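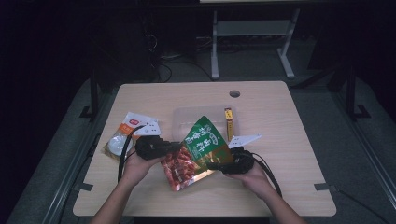

Snack packages and the clear container on the desk, Thursday afternoon

Residence Diary, Provdale House
Entry for Thursday, February
Kept by the Resident Supervisor, second floor

The morning was given over to correspondence. Two letters were answered, and the notice regarding quiet hours was posted again on the door of the laundry room, the earlier copy having come down. The radiator in the reading room continues to knock. The maintenance office has been informed and has promised a visit before the end of the month.

At 2 in the afternoon I turned to the matter of the shared snack supply, which had been carried over from the previous entry. Residents are reminded in the house rules that food kept in common must be stored in closed containers and that the person who opens a package is responsible for it. This rule has been followed unevenly since the holidays. The kitchen drawer would no longer shut, and the shelf above it held a number of items that had been there since the autumn term.

Anqi Guo had received a parcel from her aunt and wished to place part of it in the common supply. She had very kindly written out the English names of the items on a sheet of paper so that they could be entered in the pantry book. I recorded them as she gave them. Where she was unsure of the English word, I left the line blank, and she will complete it when she has spoken with her family.

The desk was used for sorting. It is a comfortable size for this work, and the rounded corners are a considerable improvement on the old kitchen table, on which I have bruised myself more than once. The green and gold package was among the items considered. It has large white Chinese characters across the green part and a window lower down through which the reddish food can be seen. Anqi's sheet lists it as a hot snack, to be eaten in small amounts, and I have accordingly entered it under "Spicy" in the pantry book. The white and orange bag and the small yellow box with the red label have been entered on the same page.

There was some discussion as to the clear container. It is rectangular and shallow, and Rafail Vasilakis was of the opinion that it would serve better for tea bags, which lie flat. I took the view that packages of this sort can also be laid flat, and that a clear container allows residents to see what is in the supply without opening anything. Rafail accepted this on the condition that the tea be given a container of its own. I consider the request reasonable and have added one container to the purchase list. He was also good enough to bring the step stool up from the basement.

The following arrangements were agreed and will apply from this weekend:

Spicy items are to be kept together and marked with a red sticker.
Opened bags are to be folded over and clipped. Clips are in the cup by the kettle.
Items past the printed date are to be placed in the gray bin on Thursday evening.
Any resident adding food to the supply is to enter it in the pantry book, with the name of the food and the initials of the giver.

The pantry book now runs to 16 pages. Three of those are taken up by the dispute over the peanut butter, and I do not propose to copy them into the new volume.

At 4 o'clock I went down to the kitchen and wiped out the drawer. A good deal of rice had collected in the back corner. I also found the spare key to the bicycle room, which was reported missing in November, and a receipt from the Rathnayake grocery for one bag of onions, paid in cash. The key has been returned to its hook. The receipt has been placed with the house papers, although the purchase is not one I recall approving.

Anqi asked whether the common supply might be set out for the film evening. I have no objection, provided that the spicy items are labeled in both languages and that water is put on the table. She will prepare the labels. Rafail has offered to make popcorn, and was reminded of the smoke alarm.

I should note that I was persuaded to try a piece of dried mango from the parcel before supper. It was very good. I had a second piece, and this has been recorded in the pantry book under my initials in the usual manner.

Remaining for tomorrow: telephone the maintenance office about the radiator; buy red stickers and one container for tea; reply to the Amen family about the guest room; ask Anqi for the missing names in the pantry book.

Doors locked at 11. All residents in.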